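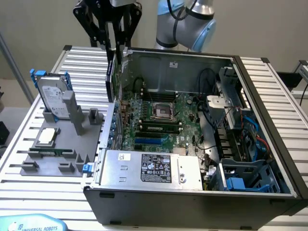 Elness Puts a Robot on the Teardown Bench, and the Chairs Stay Where They Are

3 min read

MEREDITH. Elness, which takes apart retired office computers so that other people can use the bits, has brought a robot arm onto its teardown line. The company would like to call this a revolution, but the people on the line have asked it not to.

The arm works on desktop towers laid on their side with the panel off. It handles the dull middle of the job, moving drives, memory, processors and expansion cards between the case and a molded tray with a place for each. People still open the towers, decide what is worth keeping and deal with whatever the previous owner did with glue.

Elness receives about 500 towers in a normal month and more in September, when offices seem to remember their closets. Until now each one was stripped by hand by a team of 10, most of whom can tell you which of their thumbs is the bad one.

"We looked at the work people complained about most and started there," said Ieuan Prosser, operations manager at Elness. "Second on the list was the vending machine. We're still looking into that."

No jobs are being cut. Three technicians have moved to testing and grading, a pay step up, and the rest will rotate through the robot bench in half-day turns. Training takes 22 hours, spread over several weeks, and covers setting up the tray, stopping the arm, starting it again and writing down why it was stopped. The last part has produced some strong prose.

The software that plans the arm's moves comes from Prondia, under a project the two firms named Rolard after a meeting that ran long. 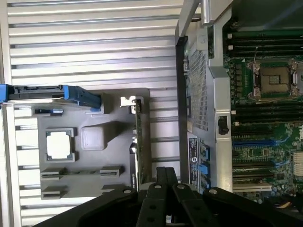 Hüsnü Saraç said that his hands feel better by the end of a shift, that the arm is slower than he is on a good day, and that he would like it noted he doesn't have a good day every day. He also asked that technicians get a say in any change to the tray layout, and Elness has agreed to that in writing.

The bench will run on the day shift only for now. Saturday overtime remains voluntary and, for the time being, human.

Recyclers and repair shops that want to see the line at work can arrange a visit through the Elness front desk in Meredith. Please wear closed shoes. Coffee is available, subject to the vending machine.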